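Re: [Drirkik walkers] packing for the Sumia hut
2 min read
July – by Zodwa Tshabalala

Manolakis wrote:
> Is it worth bringing a proper sleeping bag, or are the
> blankets up there enough? Also, does the late bus still
> stop at Driltach? I'd be coming straight from work.

Hi all,

Bring the bag! The blankets are fine in a heat wave, but the hut gets cold after midnight and I spent most of last summer's trip wearing every sock I owned. A light one will do, and if you get the bunk by the stove you'll be kicking it off by two in the morning anyway.

The late bus does stop at Driltach, but only if you tell the driver when you get on. Ask for the 67 and sit near the front. It's 3 miles from the stop to the hut and the path is easy to follow, even with a headlamp – just keep left at the sheep gate. I went right once and added an hour (and a very wet pair of boots). 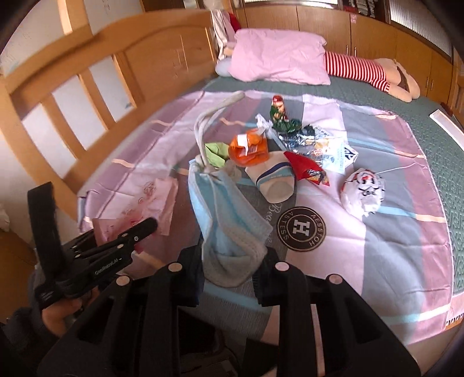

Food is the other thing. I've put down chili for the first night and I can carry the big pot if somebody else takes the rice. We still need a person for breakfast, and please, more coffee than last time! The hut fee is 80 for the whole group, so we'll split it when we get there. Cash is easier.

Oh, and earplugs. I love you all but some of you snore like tractors – you know who you are.

Write back if you need a lift from Drirkik, I have two seats left and a bit of trunk.

Zodwa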